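Moved the last of my pension money this week

OK quick one, lunch break post. I finally pulled my retirement savings out of the Kaleva balanced fund. Took 14 emails. Fourteen!! To move my own money.

Reason, for anyone new: went through the holdings list back in May and found Berkus in there, twice, once as shares and once as a bond. Berkus digs coal. The fund has "responsible" on the cover of the brochure. So.

Asked them about it. Got a pdf, 109 pages, mostly trees. The bit on coal was a paragraph saying they "engage" with companies. Engage how? No answer to that one, still waiting.

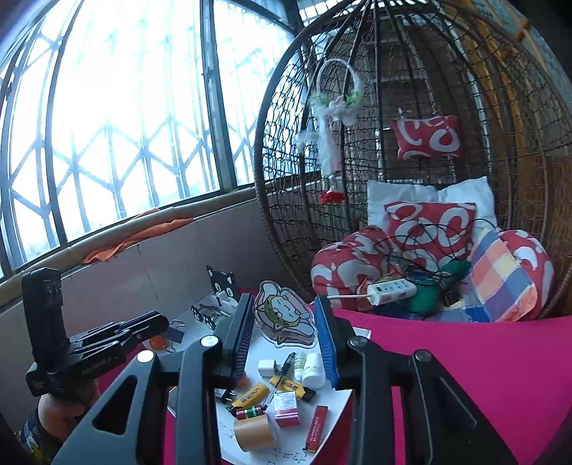
Duangjai Ruangrit wrote back after my last post that I'm being too hard on engagement, that selling just hands the shares to a buyer who won't ask any questions at all, and at least Kaleva shows up and votes. Fair. I went and looked at the votes. They backed Berkus management on everything except pay.

Anyway. New place is Damari, the index one with no coal and no oil sands. Fees are a bit higher, exit charge from the old fund was $115, which stung. Still has 4 banks in it that lend to pipelines so its not clean either, I know, I know. Thammasiri had a stricter fund but the minimum was way over what I've got.

Will post the transfer forms tonight if I can find teh scanner cable. Forms are the worst part, page 4 especially, sign it twice or they send it back.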